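Notas del ponente. Mezcla y masterización de música electrónica para listas de reproducción

Diapositiva 1. Material: 177 temas de club, catálogo de Griveo. Comparar sonoridad integrada, no de pico.

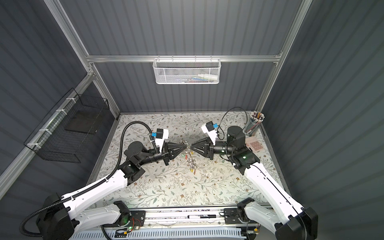 Dos brazos blancos y negros sobre tablero floreado.

Diapositiva 2. Bombo y bajo: filtrar el sintetizador antes de comprimir. Revisar enmascaramiento hasta 3,000 Hz. Pasar el fragmento de Palomino en mono. 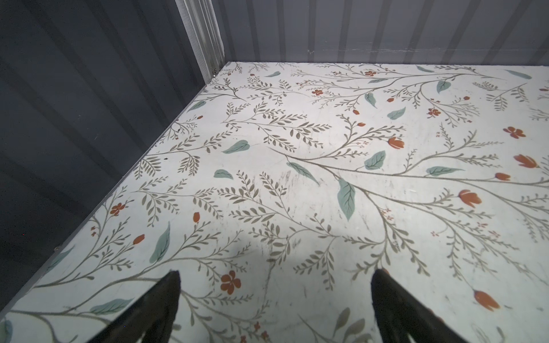
Dos dedos de pinza negros
Abiertos sobre panel floreado

Diapositiva 3. Transiciones: nueve compases de solape en el ejemplo de Bidmont. Corte de graves en el tema saliente. Dejar turno de preguntas antes de la escucha final.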